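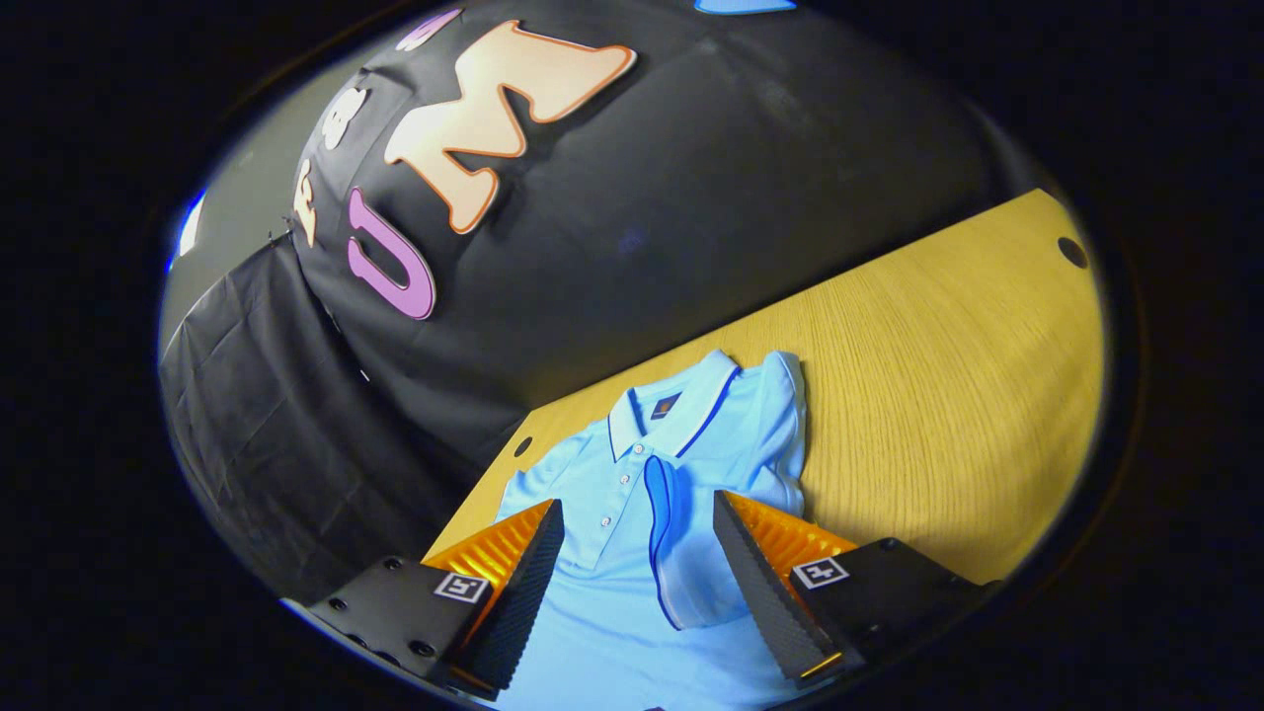 Cirketti: Two-Disc Collector's Edition

Director's cut and theatrical cut. Region-free Blu-ray. Released by Runlow.

Cirketti is a slow-burning heist thriller set in the fictional port city of Talukder, where a retired safe engineer is asked to open a vault he designed himself. It did modest business in theaters and has picked up a following since, mostly through late-night TV showings that ran in the wrong aspect ratio. This edition presents the film in its original widescreen shape, from a new scan of the camera negative.

The director's cut restores 9 minutes of footage. Most of it falls in the middle hour, including the full ferry crossing and a longer version of the argument in the locksmith's shop. The theatrical cut is on the same disc and can be picked from the main menu.

What's in the set

Disc one: both cuts of the film, with the original stereo track and a 5.1 mix. English subtitles for the deaf and hard of hearing.

Disc two: a making-of feature running roughly 37 minutes, deleted scenes without finished sound, the teaser and the main trailer, and a gallery of storyboards for the vault sequence.

Also included: a booklet with a new essay on the film's night photography and notes on the scan, plus a fold-out poster with the original one-sheet art.

Picture and sound notes

Grain has been left alone. Two shots in the ferry sequence come from a print — the negative for those was damaged — and look softer than the footage on either side. The stereo track is the one heard in theaters. The 5.1 mix is new and spreads the harbor sounds wider, but the dialogue stays in the center.

Packaging

Clear case in a rigid slipcover. The slipcover is limited to the first pressing. Later copies will have the same discs and booklet without it.

Shipping and returns

Catalog number 581. Orders through the Wevivano store ship in March. Sealed copies can be returned for a refund. Opened copies can be exchanged only if a disc is faulty — please include the disc number and the time on the counter where the fault appears.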